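In Defense of the Everyday Tablecloth

I want to talk about tablecloths, and I mean the cheap printed kind you throw over the table for a bowl of soup on a night when nothing is going on. I love them! I think more people should own one, and I think the people who already own one should take it out of the drawer.

For years mine came out at Thanksgiving and went straight back. It was white, it had belonged to my aunt, and I was scared of it. Every meal on that thing felt like a driving test. Then last September I was at the Saturday-style flea market they hold behind the old mill in Clarnusdale (it runs all week now, bless them) and I bought a green one with a white grid for less than the price of lunch. I put it on the table when I got home and I have hardly eaten on bare wood again.

What changed? Mostly the sound, at first. Plates land softer. A spoon put down in a hurry doesn't ring through the apartment. Then I noticed I was sitting down to eat more, and standing at the counter less, and I really do think the cloth did that. A bare table in my place collects mail and keys and the charger for a phone I no longer have. A table with a cloth on it seems to be waiting for food, and I clear the mail off without thinking.

My friend Mafalda Carvalho disagrees with me on nearly all of this. She's a placemat person. Her argument is that a mat can be wiped and a cloth has to be washed, and okay, fair, she has two kids and I have none. But mats always look to me like little parking spaces. Everybody gets a rectangle and the middle of the table belongs to no one. With a cloth the whole table is yours, and you can shove things anywhere – the bread, the salt, your elbows.

And please, stop ironing them. I mean it. I wash mine, hang it over the shower rod and put it back with whatever folds it picked up. A crease down the middle never ruined a dinner.

The other joy is that a plain grid makes peace between dishes that have no business together. I own exactly zero matching sets. On a dark wood table that used to look like a yard sale. On green and white it looks like I meant it, even with the cartoon plate out, and the cartoon plate is always out.
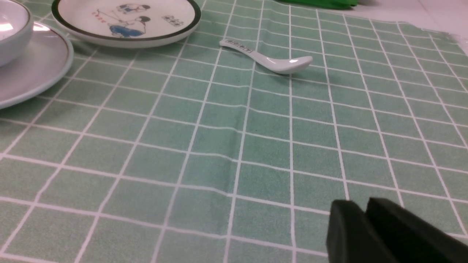
Green grid, crease and all, with the gray plate, a white bowl and the cartoon plate.

Guests go right for that plate, by the way, and they never ask about the nice gray one.

If you're picking your first, go for a medium color with a small pattern. Solid white shows every drop of sauce and solid black shows every crumb. Get it a bit longer than you think you need, because cotton can shrink in the wash. Then use it tomorrow, for toast or leftovers or whatever you've got. Mine is due for a wash tonight and I already miss it.

Contact | © Drallthorpe Table Notes | Back to top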